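Speaker Notes: Opening Remarks, Isus Open Day
Session 2, Cuesta Room
Total time: 15 minutes, followed by the floor visit

Before starting
Confirm that the side doors are closed and that the clicker works. The morning group may still be leaving, so wait until the aisle is clear.

Slide 1. Welcome
Good morning, and welcome to Isus. On behalf of the Institute, thank you for giving us part of your Saturday. We have 213 registered guests today, which is the largest attendance since the open day began. Many of you are here with family members, and several local schools are represented. We are pleased to have you.

A few practical points. The restrooms are on the left as you leave this room. Coffee is served in the lobby until noon. Please keep your badge visible, as it shows the time of your floor visit.

Slide 2. What the Institute does
Isus studies how machines can take on ordinary handling work. Our oldest program, Pestum, deals with rigid parts such as boxes, trays and bottles. The newer program, Raltent, deals with soft materials: bags, film, paper and cloth. Today's visit is to the Raltent floor.

[Pause. Ask for a show of hands: who has changed a trash bag this week?]

Most of you did that without thinking about it. For a robot, it is a demanding job. A bag has no fixed shape. It folds over itself, it slides, and it can hide the very edge that the gripper needs to find. The arms must also share the work, with one holding while the other moves.

Slides 3 to 5. The work at hand
[Leave each slide up for a full minute. Let the audience look before speaking.]

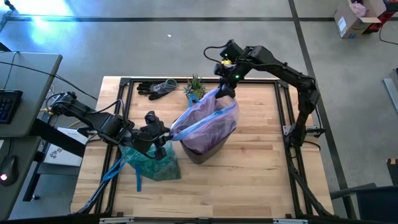
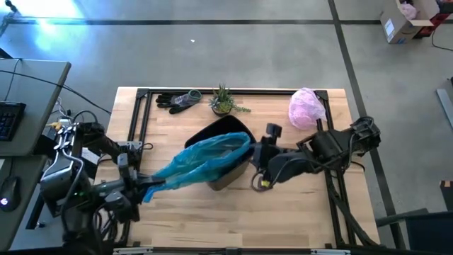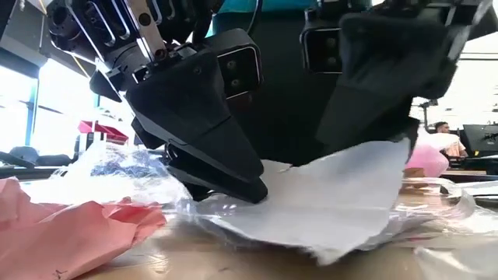

Slides 3 to 5: Raltent floor, handling of soft materials.

On slide 3, draw attention to the two grippers. Both have hold of the purple bag, one at the far rim and one at the left corner. Ask the audience which point they would have picked first.

On slide 4, the arms have different jobs. The left one pinches the open end of a blue bag, and the right one holds the side of the bin. Guests who have tried to line a light bin with one hand will understand the value of the second arm.

On slide 5, we are much closer. The fingertips are at a crumpled sheet of white paper, with clear plastic under and around it. Mention that clear film is hard for cameras, as it catches the light and shows whatever lies behind it.

Slide 6. How progress is measured
The Raltent program has set itself a target of 2,000 recorded attempts before the next review in March. An attempt is counted whether or not it succeeds. Failed attempts are kept and studied with the same care, and guests should not be surprised to see a bag dropped during the visit.

[If time is short, skip slide 7 and go directly to the visit instructions.]

Slide 7. Working with schools
The Institute offers student visits during the school year. Each visit lasts 40 minutes and includes time for questions. Forms are at the front desk. Requests for the spring term are already being accepted.

Slide 8. Instructions for the floor visit
Please remain behind the line on the floor at all times. Do not reach over a table, even when the arms are still. Photographs are permitted without flash. Children must be with an adult. If a staff member asks the group to step back, please do so promptly.

Questions
Take three at most. Refer questions on cost and purchasing to the front desk. Questions on employment should be answered from the printed statement in the folder.

Close
Thank the audience and invite the first group to the rear door. Leave slide 8 on the screen until the room is empty.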